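Robotics club — minutes, December 13, 2022

Started late, the room was double booked. Last minutes approved, no changes.

**Castellanos build (arm + open desktop tower)** 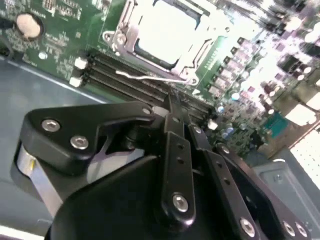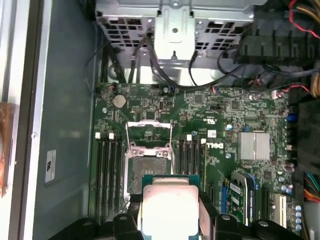
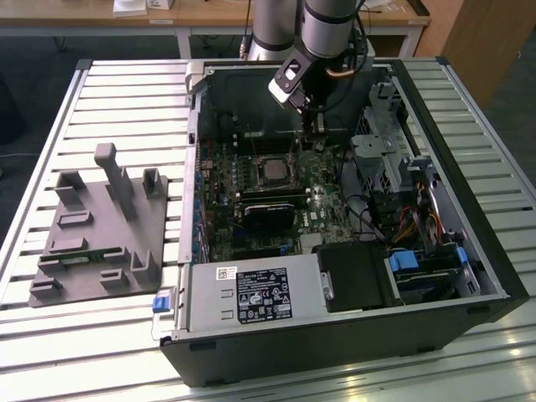 - Processor task stays on the list for the May demo. RAM task second, only if time.
- Grip force — still arguing. Try the lower setting first, write down what happend.
- Need 2 more scrap boards before anyone practices on sockets again.
- Visus code: merge before break. Not after.

**Money**

- Girkusport will give up to $400, wants logo on the shirts. Voted yes, 10 for, 5 against.
- Receipts in the folder please, not in the chat.

**Liltach regional**

- Sign-up form is open. Team name still undecided, skip for now.
- Van — ask the school agian.

Next meeting after break, same room hopefully.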